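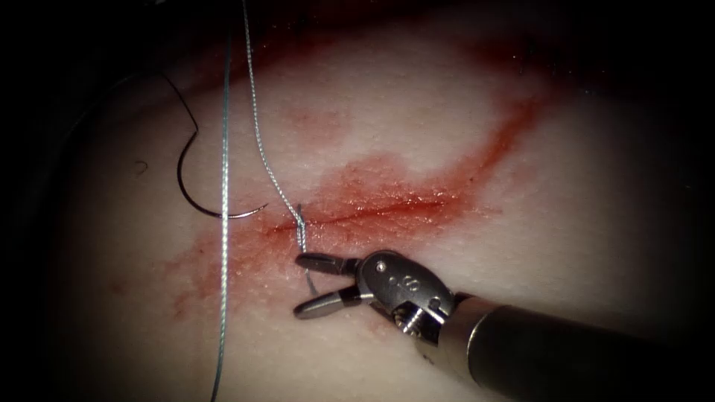

The Trutingate bench is a two-arm suturing robot built in a shared workshop in Jorwood. It drives small surgical instruments over a practice pad and is used to work on stitching and knot tying. It is not a medical device and has no use outside the workshop.

Background

The project grew out of Piltorlow, an earlier one-arm build that could hold a needle but had no second tool to pass it to. The frame and power supply were kept. The control boards were replaced in March, and a second arm was added soon after.

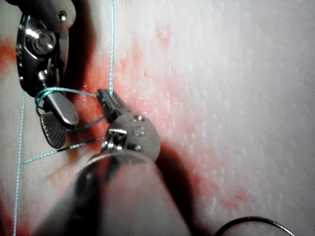

Trutingate workshop wiki contributors

Design

Each arm carries a long shaft with a wrist and a pair of jaws at the end. The wrist is worked by cables that run back through the shaft to motors at the rear. Cable tension has to be set by hand – a slack cable shows up first as a lazy jaw. The motor mounts were printed in 34 parts, and up to 200 mm of travel is available along the rail.
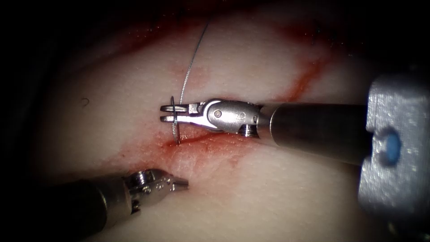

Control is by two hand units on a separate desk. The software, called Falcão, scales the operator's movements down before sending them to the arms. Arm positions are logged at 600 samples per second, and version 2 added a clutch pedal so the hands can be moved without moving the tools.

Practice work

Sessions use a pad with a cut in it, a curved needle and suture thread. The usual order is needle pickup, first bite, pull-through and knot. Thread wrapped on a jaw is a common cause of a failed knot. 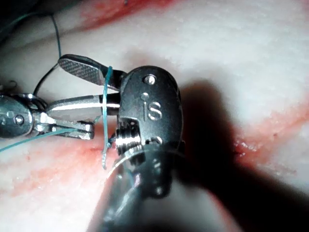 Maintenance

Jaws are wiped down after each session. Cables are checked monthly and changed in pairs.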